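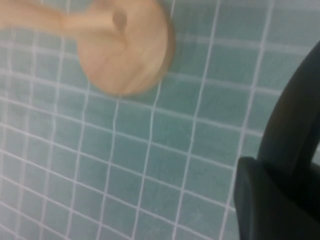
Vue côté pince, l'objet en bois à gauche

Posté par brindezinc
Sujet : Retour de la journée portes ouvertes chez Kornenari (octobre)

Salut à tous,

Je rentre de l'atelier Kornenari à Avthorpe et j'ai encore la tête pleine, alors je pose ça ici avant d'oublier la moitié ! On était un petit groupe, accueil à 14 h, café, puis direct autour du plan de travail. Pas de diaporama, et ça, déjà, merci.

C'est Manikandan Pisharody qui menait la démo. Il a commencé par de la manipulation d'objets tout bêtes, des choses qu'on a chez soi, et il répondait aux questions pendant que le bras travaillait. J'ai pu rester 26 minutes collé à la table sans que personne me pousse (je n'ai pas lâché ma place non plus). Ce qui m'a frappé, c'est la lenteur de l'approche finale. De loin on croit que le bras hésite, et quand on est à côté on voit les toutes petites corrections d'orientation, c'est fascinant à regarder.

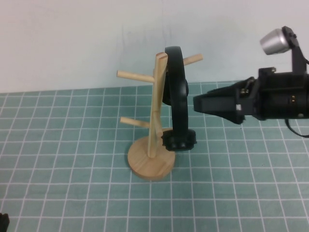

Le casque, c'était mon moment préféré. Un arceau, ça n'a pas de bonne face : si on arrive trop haut on pousse le montant, trop bas on tape dans la coussinette. Manikandan nous a laissés proposer des angles d'attaque, et tout le monde avait son avis, évidemment. Moi j'aurais pris par le haut. Il m'a répondu que ça dépendait surtout de ce qu'on veut faire de l'objet ensuite, et on est partis pour une discussion sans fin sur la dépose.

Si certains y étaient aussi, racontez !

---

Posté par Mortaise77

Merci pour le compte rendu, ça donne envie. Par contre je vais faire mon grognon : un casque sur un porte-tasses, c'est joli, mais ça reste de la démo. Chez nous à l'usine, on a mis 7 mois à fiabiliser une prise sur une seule référence de pièce. Tu as vu combien d'essais ratés ?

---

Posté par brindezinc

Des ratés il y en a eu, oui, et il ne les cachait pas du tout. Je n'ai pas tenu de compte, j'étais trop occupé à regarder. Et je ne suis pas d'accord sur le « ça reste de la démo » - une pièce d'usine arrive toujours dans le même sens, un casque pendu de travers non.

---

Posté par clo_servo

J'y étais, groupe du matin ! Même enthousiasme. J'ai beaucoup aimé le quadrillage du support, on lit tout de suite le décalage entre l'endroit où on pense que la pince va et celui où elle va vraiment. J'ai failli faire pareil sur mon établi en rentrant.

Par contre on n'a pas eu le temps de voir le module Clila, la personne qui présentait a dit que ce serait pour l'après-midi. Tu l'as vu, toi ?

---

Posté par brindezinc

Deux minutes à la toute fin, juste l'interface. On rejoue une approche et on compare avec la précédente. Je n'ai pas assez touché pour en dire plus.

---

Posté par Mortaise77

Mouais, « toujours dans le même sens », viens voir nos bacs... Mais bon, je reconnais que l'objet souple ou articulé, c'est un autre sport. Ils parlaient de cadence ?

---

Posté par clo_servo

Quelqu'un a posé la question le matin. Réponse : ce n'est pas le sujet pour l'instant. J'ai trouvé ça franc.

---

Posté par Lau

Bonjour, je débute (un petit bras 3 axes monté cet été). C'est ouvert aux amateurs ou il faut venir avec une boîte ?

---

Posté par brindezinc

Ouvert à tous, Lau, il suffit de s'inscrire par mail. Vas-y sans complexe, dans mon groupe il y avait plus de bricoleurs que de pros. Et prends tes questions sur papier, moi j'en ai oublié la moitié une fois devant le bras !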